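The odds-and-ends bin, a thread

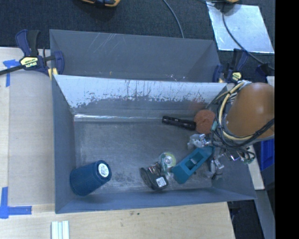
Last changed in March, thread unrolled in reading order

1/ I have been promising a thread about the odds-and-ends bin for ages, and as the kettle is on and the rain has settled in, you are getting it now. It's a long one, I'm afraid, so do fetch a biscuit. For those who are new, we keep grey metal bins for all the small things that turn up without a home, and every so often I go through one properly.

2/ I came to metal bins late. I had fabric baskets for years (lovely ones, striped) and everything small worked its way into the corners and stayed there with the fluff. Metal you can tip out and wipe down. It scuffs, mind you. The back wall of mine has a great pale worn patch where the surface has flaked, all ragged along the bottom, and I've grown rather fond of it.

3/ The other thing I'd say is have two, one behind the other. The front one is for whatever has landed, and the back one stays empty until you begin deciding. Anything you're certain about goes straight over the divide. Bogdan Pawlak taught me that when he was clearing his mother's garage, and he got through over 40 boxes that way, bless him, with a flask of soup and the cricket on.

4/ So, to business. The dark blue cup first. It's a textured one, and I do love a textured cup as a pot for pencils. It still has a round white sticker on its narrow end. My advice with stickers is a little cooking oil on a cloth, leave it while you do something else, then rub gently. Please don't go at it with a knife, I have ruined a perfectly good Taretti jug that way and I still think about it.

5/ The torch. Every home has a torch in the wrong place! Ours is a plain black one and it is going by the back door, on the hook under the coats, where you can find it with your hand when the lights go. I test torches on the spot these days. If one needs batteries, I write it on the shopping list there and then, before I've put it down, or I will absolutely forget.

6/ Next to the torch is a rough reddish-brown disc, and I shall be asking the household about that over supper. My rule for mystery items is 2 weeks on the kitchen windowsill, in full view of everybody who lives here. You would be amazed how quickly a thing is claimed once it is sitting beside the washing-up liquid.

7/ Little packets of metal bits, now. There are two lots in there, both still in their clear wrapping, and I would urge you to leave them wrapped until you know which piece of furniture they belong to. Once they're loose they all look like cousins. I put mine in an envelope and write on the front in pencil: Plarutow shelf, spare bits, that sort of thing. The envelopes live in the bureau, standing up like a card index.

8/ Tape! That greenish-yellow roll is in a clear dispenser, so it gets to stay in the kitchen drawer – tape with a dispenser is for everybody, tape without one is for patient people only. I used to have 4 rolls on the go at any one time and couldn't lay my hands on a single one at Christmas.

9/ Then the teal holder, the long one with the dark opening in the middle. It's a cheerful colour and I'd know it anywhere, and that is half the battle with small things. If you're buying anything that will live in a drawer, buy it bright. My Vasić scissors are orange and have never once gone missing. The black pair lasted a fortnight.

10/ Which leaves the curved black thing with the coppery, wire-like bits along the top. It has a small white label on it, and I always read a label with my good glasses on before deciding anything. If I still can't say what something with wires is for, it goes in the box for the electricals recycling point. Never the ordinary rubbish, please, and never the back of the cupboard either.

11/ That's one bin, and it's a pot of tea's worth of work if you don't stop to read old letters (I have stopped to read old letters). When I began I thought I had to do the whole house, 100 drawers or whatever it comes to, and of course I never started. One bin is a very friendly size. Next time, the ribbon tin, and Paora Fairweather has promised me her trick for keeping the ends from fraying.

Comments

Paora Fairweather
The trick is clear nail varnish, there, I've spoilt it for everyone. Lovely thread x

marrowandmint
Windowsill rule adopted as of this evening. My husband is already looking nervous.

Bogdan Pawlak
It was oxtail soup, for the record. Mum still asks where the good stepladder went.

tilly_in_the_larder
Does the oil work on paper labels on glass jars as well? I've a shelf full of Flamine candle jars I'd like to reuse.

More threads
The drawer under the oven
What I keep in the bureau and why it's mostly envelopes
Candle jars, a second life
Coats, hooks and the back door

We use cookies to remember your settings and to see which threads are read. Accept all / Manage choices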